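Testesserinnen und Testesser für Eis und Gebäck gesucht

Nilon, 2 March 2020 — Die Versuchsküche Butitz sucht Teilnehmende für eine Verkostungsreihe im Mai. Probiert werden Zimteis, Vanilleeis ohne Eismaschine und mehrere Sorten Mürbegebäck.
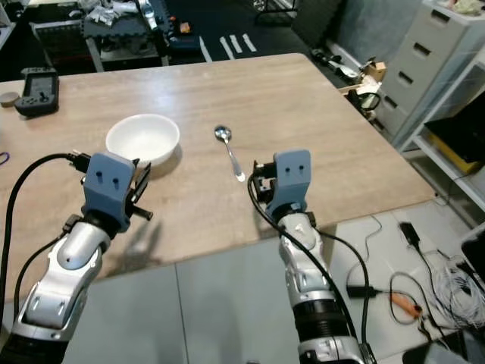
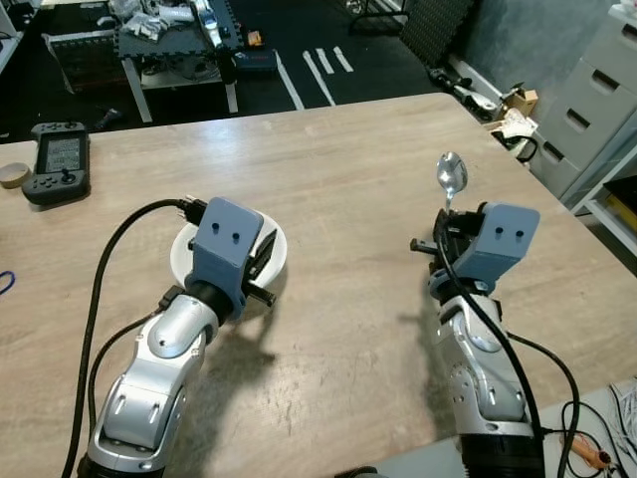

Zwei Ansichten vom hellen Holztisch, auf der zweiten mit weißem Teller.

Worum es geht
Wir arbeiten an einer Rezeptsammlung für Desserts, die sich zu Hause mit wenig Aufwand herstellen lassen. Die Rezepte stammen von Comfort Annan und Jong-dae Yeo. Vor dem Druck möchten wir wissen, welche Varianten zu süß sind, welche zu fest werden und wo die Gewürze nicht stimmen.

Ablauf
Jede Sitzung dauert 90 Minuten. Sie bekommen kleine Portionen von je 20 Gramm und füllen nach jeder Probe einen kurzen Bogen aus. Zwischen den Proben gibt es Wasser und Weißbrot. Insgesamt vergeben wir 200 Plätze, eine Person kann an höchstens drei Sitzungen teilnehmen.

Wen wir suchen
— Erwachsene ab 18 Jahren
— keine Allergie gegen Milch, Ei, Weizen oder Nüsse
— ausreichende Deutschkenntnisse für den Fragebogen
Backerfahrung ist nicht nötig. Wer beruflich mit Speiseeis oder Backwaren zu tun hat, kann leider nicht teilnehmen. Bitte eine Stunde vor Beginn nicht rauchen und keinen Kaffee trinken.

Vergütung
20 Euro pro Sitzung, bar am Ende. Fahrtkosten werden nicht erstattet. Wer alle drei Sitzungen besucht, erhält zusätzlich ein Exemplar der Sammlung, sobald sie erschienen ist.

Anmeldung
Schriftlich an Esi Boateng, Versuchsküche Butitz, Nilon. Bitte Name, Alter, Telefonnummer und mögliche Uhrzeiten angeben. Die Plätze werden nach Eingang vergeben, Zusagen kommen per Post. Fragen zu Zutaten und Unverträglichkeiten beantwortet Fiifi Quaye.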